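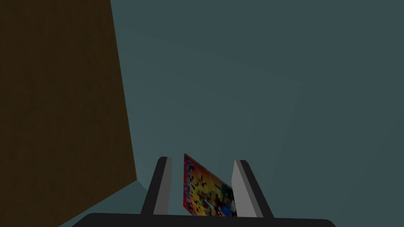
Caroline Mwaipopo has 12 minutes before shift handover, so we talk standing up. She runs the pick floor at Vukavico, the mail-order place out past Furnside. Board games, card decks, small boxed stuff. Two picking cells went live last January.

First question, the obvious one. Did people lose jobs?

"No layoffs. Some folks left and we didn't rehire, so call that what you want." She doesn't dress it up. Before the cells, a good shift was 1,808 picks by hand. Now it's 2,937. Same crew size on paper, but different work. Less walking, more watching screens.

"My knees are great. My eyes are shot."

Every new item gets tried in simulation before a cell touches it for real. That used to be the vendor's job, a firm called Langat. Now three of her pickers do it, after a two week course. They got a raise, a small one. 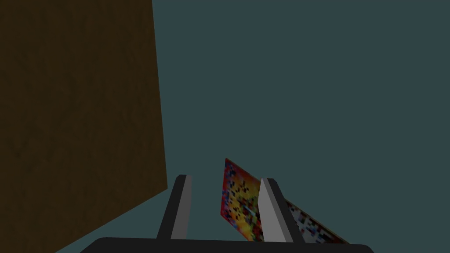 The simulation work is where the pickers turned out to know more then the engineers, she says. Thin stuff is the headache. A flat item standing on edge, both fingers have to come in around it, and where it sits in that gap matters a lot. In one run the bright red-edged card stands over by the right finger, part of it hidden behind it, with a strip of open space on the left side. "A picker looks at that and says go over a bit. They've done it with their hands for years."

Do they like it? Mixed. One older guy asked to go back to packing, and did. Others are pushing for the Plonelitz line, which gets its own cell this year. Target there is 2,982 a shift, a number she thinks is "somebody's spreadsheet."

What she misses is the noise. People used to yell across the aisles all day, jokes, scores, whatever. "Now you're at a desk with headphones on. I asked for a bigger break room. Still waiting on that."

Then the buzzer goes and so does she.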